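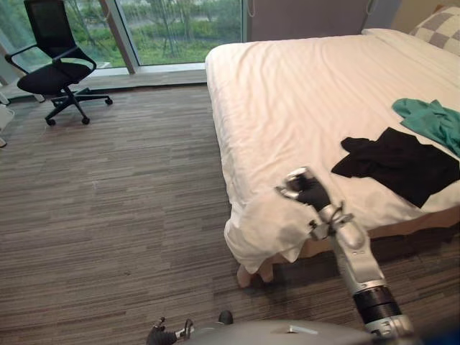 The Skena flat sheet is made for beds that are changed often, in guest rooms, small hotels and rented apartments. It is white on both sides and cut long, so there is enough cloth to tuck under the mattress at the foot. Before it is tucked, the loose corner hangs down over the side of the bed in soft folds, and a patterned pillow, like the gray and white checkered one, looks fresh on such a plain ground. Some light creases stay in the cloth after it is spread. If you want a flatter surface, iron the top part only — the rest goes under the mattress.

Print this page
E-mail this page

Material and weave

Skena is woven from cotton and polyester, 50 percent of each. We tried pure cotton also, but our customers with many rooms asked for a sheet which dries faster and keeps its size. The hem at the head side is wide, and the hem at the foot side is narrow, so in a dark room you can find the right end with your fingers.

Sizes and order numbers

Single, order number 543
Double, order number 572

Both sizes are packed in bundles of 8 sheets. Single pieces can be ordered from Trarkivent, who keeps our stock for private homes. The King size will come in June and will have the same hems.

How to make the corner

Lay the sheet with the wide hem at the pillows and pull it even on both sides. Tuck the foot end first. Then take the side edge a forearm's length from the corner, lift it up on top of the mattress, and tuck what still hangs down. Let the side fall again and tuck it too. With a heavy mattress it is easier to lift the corner with one hand and push the cloth with the other.

Washing

Wash at 60 degrees with other white things. Do not use softener every time, the cloth becomes slippery and the tuck opens in the night. Take the sheets out of the dryer when they are nearly dry and fold them at once.

Matching articles

The Cisneros pillowcase is woven from the same yarn and has the same white. The Skivurex mattress cover fits under both sizes of the sheet.

12 shares
0 comments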